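Linen cupboard clear-out – the gallery

The big sort-out, as promised, in no order except roughly the order things got folded. Captions done on the train so excuse the spelling. The job: every bit of fabric in the house out of the landing cupboard, the blanket box, the bag behind the door and the other bag behind the other door, looked at, folded or got rid of. Started Saturday after breakfast. Thought it would take a morning. Ha.

Rules, such as they were. Keep if used in the last year. Keep if soft. Everything else to the charity bag or the rag bag, no third pile. There was a third pile by 11.

The notes run as one long page, scroll down. Gallery lot first, small cloths after, leftovers at the end.

Sheets

Fitted sheets first, get the worst out of the way. Tried the tuck-the-corners-into-each-other method and it works, sort of, if your arms are long enough. Mine aren't. Did it on the bed instead. Much better.

Flat sheets – lovely, easy, like folding a letter. Four times one way, three the other. The old white ones from the Mindale shop have gone thin in the middle but the edges are good as new, so those are going to be cut up for pillowcases one of these days. Put them on the sewing shelf, where they'll probaly stay.

Single duvet covers. We don't own a single duvet any more. Charity bag, all of them, bar the one with the boats. The boats stay.

Pillowcases go inside each other in sets and then the whole set inside one of its own cases. Read that somewhere years ago and never did it. Did it now. The shelf looks like a shop. Wouldn't go back.

Towels

Bath towels in thirds lengthways, then in half, then half again. Fold to the front so you can grab one without the whole stack coming down on your head. Cupboard is deep, so two rows, best at the front. I know you're meant to save the best for visitors. Not doing that any more.

The Henríquez hand towels, the stripy ones – still the nicest thing in the cupboard. Bought at the market the year it rained all week. One has a pull in the loop, snipped it, fine.

Beach towels to the top shelf until June. They're huge and they won't fold to match anything. Rolled in the end and wedged sideways.

Flannels in the little basket, standing up. Looked very smart for a day.

Table things

Tablecloths hung over the bannister to drop the creases, then over a trouser hanger in the back bedroom. No more fold lines down the middle at Christmas. The big round one needs two hangers and some patience.

Napkins – odd ones, every one of them. Used to mind. Now they go in the drawer in a heap of colours and whoever lays the table picks. The plain linen set was 80 pence a piece in the Jusen closing-down sale and has outlived two tables.

Tea towels deserve thier own page. Folded in three, rolled, stood up in a shoebox. The souvenir ones are for looking at, the waffly ones are for drying up. Don't mix. The shoebox says size 7 on the end and will never be anything else now.

Small cloths

Ones I've been putting off, the thin soft things. Muslins, squares, little wraps, whatever you call them in your house. They slide. They never lie square. You get one edge straight and the other creeps off, and the overlocked ones have that frilly little edge that wants to roll over on itself.

What works for me: big clear table, nothing else on it. Lay it out, smooth from the middle outwards with a flat hand, then fold. If you pull at the corners it only goes diagonal on you. Printed ones are easier, the pattern shows when you've gone wonky.

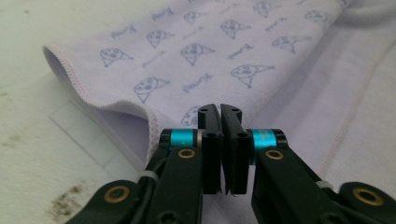
Pale ones go on their own pile by the way, washed together, low heat, no peg marks if you can help it. I hang them over the line folded in half and peg nothing. Breezy day and you're chasing them round the garden, but no peg marks.

Thread ends on the hems: snip, don't pull. I pulled one once. Half the edge came away in one go, very satisfying, cloth ruined.

Rolled or flat? Went back and forth on this. Flat looks better, rolled stays put in the drawer. Rolled won, for now. Drawer dividers are the Jistix bamboo ones, bit stiff to get in but they hold. The drawer is full to the front already. It was meant to have room in it.

Leftovers

Rag bag: vests, the sheet with the paint on, half a curtain. Cut into squares and under the sink. Enough for windows until I'm ninety.

Charity bags, hall, blocking the door since Saturday teatime. Going this week. Definately.

One box of don't-knows. Cot blanket, a lace-edged runner, the apron with the burn on it. Back in the blanket box at the bottom and I'll have another look next time.

Cupboard door now shuts without a shoulder. Lavender bags on every shelf, last summer's, still smell if you squash them. The top shelf still needs doing properly, steps required, so more pictures when that's done. If anyone wants a boxful of single duvet covers before they go, shout by the weekend.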